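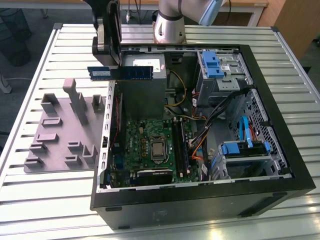
Memory Upgrades for Desktop Computers: Frequently Asked Questions
Fothergill Equipment Service, Flornirstead

Who may request a memory upgrade?
Any department with a desktop tower on the Fothergill equipment register. Laptops are handled by the Breledside office under a separate procedure.

How do I submit a request?
Complete the upgrade form and include the asset number from the rear of the case. Requests received before 10 a.m. are entered in the queue the same day.

Do I need to buy the memory myself?
No. Modules are issued from stock once the model of the motherboard has been confirmed. Memory purchased elsewhere will be returned to the department unfitted.

Will the existing memory be kept?
Where the installed module matches the new one in type and speed, it remains in its slot. Mismatched modules are removed and credited to the department.

Should I remove the side panel before delivery?
Please leave the case closed. Disconnect all cables, including the power cord, and keep them at your desk — we do not store them.

How long does the work take?
Most towers are ready for collection in around 22 working hours. Machines that also require a new power supply take longer, and the department is notified.

Are my files affected?
Memory work does not alter the contents of the drive. Departments nevertheless remain responsible for their own backups.

What if the computer does not start after it is returned?
Contact Ruth Kettle at the service desk, extension 18, and quote the original request number. Please do not reseat the modules yourself.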